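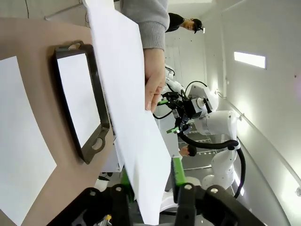

左のグリッパーと紙。奥にもう一台のアーム。

トップ > 日々の記録 > 設備とお金
カテゴリー:ロボット、見積もり、備品
前の記事 次の記事 記事一覧 プロフィール

来期の設備予算を出し終えたので、忘れないうちに書いておく。技術の話はほとんど出てこない。買うもの、買わないもの、後回しにしたものの話だ。

枠は400万円。二本のアームで紙を扱う作業を続けるための追加分で、アーム本体は入っていない。本体は前の期に済んでいる。だから最初は余るだろうと思っていた。書き出してみたら余らなかった。

前の期の計画は私が作ったのだが、本体の値段ばかり見ていた。本体の見積書は行数も少なく、金額も大きく、読みやすい。困ったのはその後で、作業台、配線、固定具、予備の部品、紙そのもの、と細かい請求が毎月来た。一つずつは小さいので、そのつど備品費で処理していたら、備品費が年度の途中で尽きた。経理のラミシ・アティンガさんに呼ばれて、明細を横に並べて見せられた。怒られはしなかったが、「次は最初に全部書いてください」と言われた。今回はその通りにした。

やり方は単純で、作業台の前に立って、目に入るものを端から表計算に打ち込んだ。アーム、グリッパー、パッド、ケーブル、トレー、紙。それぞれに「壊れるか」「減るか」「ないと作業が止まるか」の欄を作った。止まるものは予備を買う。減るものは月の使用量を出す。どちらでもないものは今期は買わない。

一番時間をかけたのはグリッパーまわりだ。

紙は軽いので、つかむ力はあまり要らない。代わりに、指の内側の当たり面の状態がそのまま結果に出る。面が傷んでくると紙が斜めに抜けたり、角だけ折れたりする。前の期はこれをソフトの問題だと思い込んで、閉じる速さの設定を何日もいじっていた。ナザル・ステルマフさんがパッドを新しいものに替えたら、その日の午後には直っていた。何日分かの人件費を考えると、早く替えればよかったというだけの話になる。

替えのパッドはグルスカという店で、一組2,635円。安くはないが、高くもない。ここは多めに取った。安い汎用のゴムシートを切って貼る案も出たが、厚みが揃わず、貼り替えるたびに調整し直すことになるのでやめた。切って貼る作業が得意な人がいる職場なら、そちらのほうが安く上がると思う。うちにはいない。

次が予備のグリッパー。これは三社から見積もりを取った。

一社目は値段が一番低かったが、取り付けの金具が別売りで、金具の値段を足したら真ん中になった。二社目はドリンデサノで、金具込み、ただし納期が60日。三社目はすぐ出せるという返事だったが、送られてきた仕様書が今使っている型の一つ前のもので、問い合わせたら返事が止まった。

結局ドリンデサノにした。納期は長いが、予備なので今日ないと困るわけではない。ただ、その間に今のものが壊れたら止まる。そこをどうするかでかなり話し合った。シハム・ズービさんは、壊れたら片腕でできる作業に切り替えればいいという意見で、片腕の作業一覧まで作ってきてくれた。これを計画書の付録につけたところ、審査で質問が一つも出なかった。前回は「止まったらどうするのか」だけで打ち合わせが一回つぶれたので、付録はつけたほうがいい。

ケーブルについて。

アームに沿わせているケーブルは、動くたびに曲がる。見た目には何ともなくても、長く使えば中がどうなっているか分からない。カメラの映像がときどき途切れたことがあり、原因がはっきりしないままケーブルを替えたら収まった。証明はできていない。それでも予備は入れた。同じ長さのものを揃えること、と備考欄に書いた。前に長いものを買って、余りを束ねておいたら、束が腕の動きに引っかかった。短すぎるのはもっとまずい。巻き尺で測るときは、腕を一番伸ばした姿勢で測る。縮めた姿勢で測って注文したことがあり、そのケーブルは今、充電器につながっている。

机とトレー。

机は買い替えない。最初の案では、天板の縁がまっすぐなものに替えるつもりだった。治具をクランプで留めるとき、縁が丸いと位置を決めにくい。カタログも取り寄せて、型番まで書いたが、金額を見てやめた。机だけでなく、搬入と、古い机の処分と、アームとの位置合わせのやり直しがついてくる。位置合わせのやり直しは見積書のどこにも載らないが、人が何日か取られる。今のところ、治具を留める位置に印をつけておけば足りる。

トレーは同じものを買い足す。黒い、縁の立った、両端に持ち手の穴があるものだ。白い紙を置くと境目が見分けやすいので、これは黒のままがいい。白や透明のトレーのほうが安い店もあったが、値段の差は小さかった。買い足す理由は、次に使う紙を別のトレーに用意しておけると、入れ替えの待ち時間が減るから。地味だが、前の期の記録を見返したら、この待ち時間が意外に長かった。

紙代も書いた。紙なんて、と言われそうだが、一度つかんで折り目がついた紙は同じ条件では使えないので、思ったより減る。折れた紙はメモ用紙に回している。私の机の上にもかなりたまっている。紙の銘柄を途中で変えると厚みや滑りが変わって、前の結果と比べられなくなる。だから期の分をまとめて買う。置き場所は棚の下の段を空けてもらった。湿気が気になるので、封は使う分だけ開ける。

人の時間。

ここが今回いちばん直したところだ。前の計画には人の時間を書く欄がなかった。アームが動くのだから人は見ているだけ、という前提だったと思う。実際には、紙を渡す、向きを直す、落ちたものを拾う、記録をつける、で手がふさがる。横で別の仕事をしながら、というのは無理だった。フィーフィ・ドグベさんが自分の一日を細かくつけてくれて、それをもとに欄を埋めた。設備の予算に人件費は入れられない決まりなので、金額ではなく時間で書き、別紙にした。審査する側にとっては読みにくいかもしれないが、ないよりいい。

後回しにしたもの。

照明。天井の明かりが白い紙に反射すると、紙の端が見えにくいことがある。光を和らげる板を付けたいのだが、天井に何かを付けるには建物側の許可が要る。申請だけ先に出して、費用は次の期に回した。それまでは台の向きと時間帯でしのぐ。

保守契約。年払いの案内が来ていたが、内容を読むと出張費が別で、部品代も別だった。今の使い方なら、壊れたときに都度払うほうが安い計算になった。ただしこれは去年と同じ壊れ方をするならという計算で、去年は運がよかった可能性もある。予備費の行を一つ作って、そこに少し積んだ。ラミシさんは予備費という名前の行が好きではないので、「修理見込み」と書いた。

中古も少し見た。ナルデールの展示場に、状態のよさそうな架台が出ていたので見に行った。寸法は合うのだが、穴の位置が合わない。穴を開け直す加工賃を聞いて、新品との差額を計算したら、差がほとんどなかった。中古を見るときは、本体の値段の横に加工と運送の欄を最初から作っておくと早い。私は帰りの電車の中で計算して気がついたので、半日使った。

それから、見積書の有効期限。これは毎回引っかかる。審査の日程が延びると、通ったころには期限が切れていて、取り直すと値段が上がっている。今回は表計算に期限の列を足して、近いものは色がつくようにした。もう一件、色がついている。明日の朝に電話する。

表計算のひな形がほしいと前の記事のコメントで言われたが、今のものは社内の品番だらけなので、そのままは出せない。列の見出しだけ書いておく。

品名、買う理由、壊れるか、減るか、止まるか、単価、数、金具や付属品、納期、見積もりの期限、置き場所、担当者。

「置き場所」は途中で足した。前に大きな箱で届いたものを廊下に置いて、通れないと苦情が来た。「担当者」は、届いたときに誰が開けて確認するかという意味で、注文した人とは別でもいい。開けずに置いておいて、返品の期限が過ぎてから不足に気づいたことがある。

提出は六月の予定だったが、早めに出した。結果が来たら、削られたところも含めて続きを書く。机のカタログはまだ捨てていない。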